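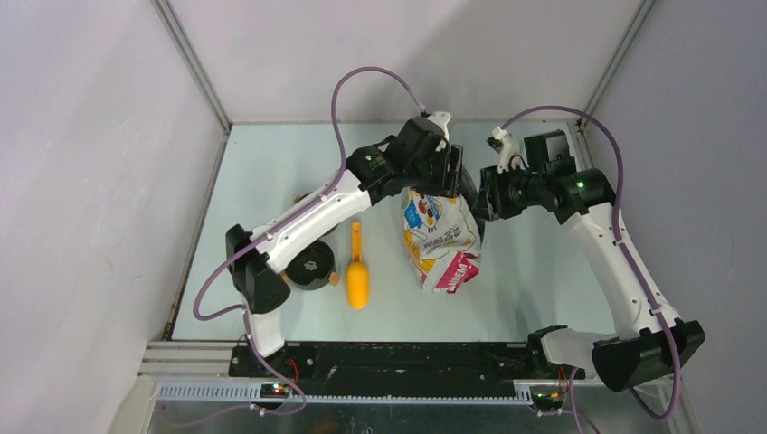 27 Aug 2026
Murstead student robotics project, bench notebook
Entry by F. Atallah, checked with Bjarke Vestergaard

Two-arm cell, kitchen task. Continuing from the June notes.

Aim for the session: settle the start pose and grip settings for the bag handling step before the students come back to it. The scoop and pot steps are left as they were.

Changes since last entry

Gripper finger pads swapped on the right side for the ribbed type. The smooth pads are in the drawer marked Rinitz, along with the old screws. Do not mix the screws, the thread is the same but the old ones are longer and bottom out.

Left arm re-zeroed after the wrist was taken off. Right arm not touched. Bjarke repeated the zero check on both and got the same values I did, so the June table stands for the right arm and the left column has been overwritten. Old left column is kept at the back of this book.

Control loop set to 500 Hz on both arms. Logging stays at 20 Hz, which is enough for this work and keeps the files small. Port for the logging machine is 3015. It was written down wrongly on the whiteboard and cost us most of the first hour. Whiteboard corrected.

Bag step

Soft packaging is still the hard part of the exercise. The left gripper comes down on the upper end of the bag, the right gripper comes in from the other side, and the gap between the two sets of fingers is narrow at that point. The planner treats each arm as a set of capsules and does not know about the fingers beyond the pad mount, so it will allow poses that are closer than they should be. I have added a keep-out margin by hand in the cell file. Bjarke wants this done properly in the Brovow package so that all the groups get it. Agreed, but not this week.

Grip force: 58 is the value to use for the left gripper on film packaging, in the controller's own units. Lower than that and the film creeps through the pads when the wrist turns. Higher values hold but crease the bag so badly that the printed side folds under, and the detection then loses the label. Use the same value on the right until someone has measured it separately.

Wrinkled film gives poor depth readings. Shiny folds come back as holes or as spikes well above the table. The students' first filter removed the spikes and a good part of the bag with them. Current version takes the median over several readings with the arm held still, then fits a plane to the table and keeps whatever stands above it. Slow, but it gives a usable outline.

Panels

The side and back panels help with the segmentation. Plain background, so the thresholds do not have to follow whatever is going on in the rest of the room. There is a soft shadow on the back panel which the colour mask picked up twice as an object. Lower limit on saturation raised slightly, no false objects after that. Lamp position marked on the floor with tape. Please leave it there.

Cables

Purple cables need slack at the elbow for the full range of the shoulder joint. The wide loop outside the elbow is intended. Do not tie it in to make it tidy. With the loop tied in, joint two on the left arm pulls on the connector before it reaches its limit and the arm drops out with a bus error. Left cable also needs its arch above the wrist for the same reason.

Check before each run: both wrist lights green, cable clear of the front beam, nothing resting on the toothed strip.

Student report

The Bragança exchange group have asked for the cell drawing and the settings table in the same form we use. Drawing is up to date apart from the right electronics module, which has moved. Fadi to correct and send.

Open points

Reach of the right arm towards the left rear corner not yet checked with the new pads.

Finger geometry missing from the collision model, see above.

Pot handles: the grasp list assumes they line up with the table axes. Needs an angle input. Bjarke has a sketch of this in his own notebook, copy it across.

Spare pads: one set left. Order more before the next group starts.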